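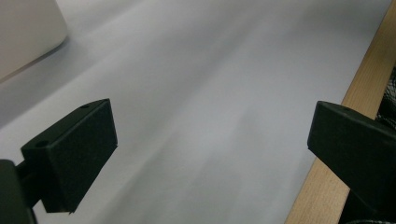

What does Pinport do when a build asks for a package version that has been withdrawn?

Pinport serves the copy it stored the first time that version was requested, and writes a warning to the build log. The build continues unless strict mode is set.

Pinport 2 package cache
Made by Dutero

Pinport sits between your build servers and the public package registries. Each package is fetched once, checked against its published checksum and held on local disk. Later requests are answered from the cache.

Versions are pinned in a plain text lock file kept at the root of the repository. The file is sorted by package name, so merges between branches produce small diffs. Comments are preserved when the file is rewritten.

Strict mode
With strict = on, a build fails if any package is missing from the lock file, has been withdrawn, or has a checksum that differs from the stored one. The default is off. The exit code is 67 in all three cases.

Limits
Packages per lock file: 3,293
Projects per server, standard licence: 1,000
Mirrors per server: 2
Default port: set at install, no fallback

The lock file limit comes from the index format and can't be raised in the configuration. Larger repositories should be split by directory, with one lock file in each.

Requirements
64-bit Linux server with a local disk. Network drives are not supported for the cache directory. Clocks on the server and mirrors must be synchronised.

Upgrading from version 1
Stop the service, run pinport migrate, then start it again. Old lock files are read without changes and rewritten in the new format at the next pin. Colour output in the log is now off by default. The Dudel plug-in must be updated separately.

Known issues
pinport prune ignores symbolic links inside the cache directory. Reported by Kwesi Asante, fix planned for April.

Licensing enquiries: Nkechi Abubakar, Dutero
Page last revised September 28, 2025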